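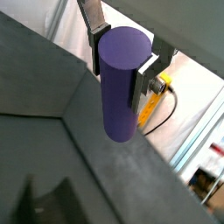 Hastport opens its driver scheduling tool to small fleets

24 April 2020

Hi, I'm Corina Leitner, and I look after the fleet side of things at Hastport. I usually leave press releases to other people, but I've been pestering everyone here about this one for so long that they told me to write it myself. So here goes!

From today, Fliltell, our vehicle and driver scheduling tool, is open to fleets with as few as two vans. Until now you needed at least 34 vehicles to sign up, and I've had to turn away a lot of very nice people because of it (florists, plumbers, a bakery that called me three times).

We started trying out the small-fleet version in January with 13 businesses. One of them was Camacho, a family parts delivery company that had been running its whole week off a whiteboard and a shared phone. I spent a morning in their dispatch office and came home with four pages of notes, mostly about how hard it was to swap a driver when somebody called in sick. In the new version you drag the job to another name, and both drivers get a text. Camacho asked for that, and so did nearly everybody else.

A few other things I'm happy about: service reminders now go by mileage or by date, whichever comes first. You can mark a van as off the road without losing its bookings. And the daily sheet prints on one page, which sounds tiny, but you should have seen my inbox.

If you already use Zadura for your fuel cards, you can pull your fuel records straight in. Other cards will have to be typed in for now. We're working on it, and I'll write again when there's a date I trust.

We have 261 vehicles on the small-fleet plan as of this morning, counting the trial group, who all keep their current price. New customers pay by the month, per vehicle, and can leave whenever they like.

Want to see it? Call the Hastport front desk and ask for me, or ask for a demo through the Fliltell sign-in page. A demo takes half an hour, and it helps if you have last week's schedule handy, even if it's on the back of an envelope.

Press contact: Corina Leitner, Hastport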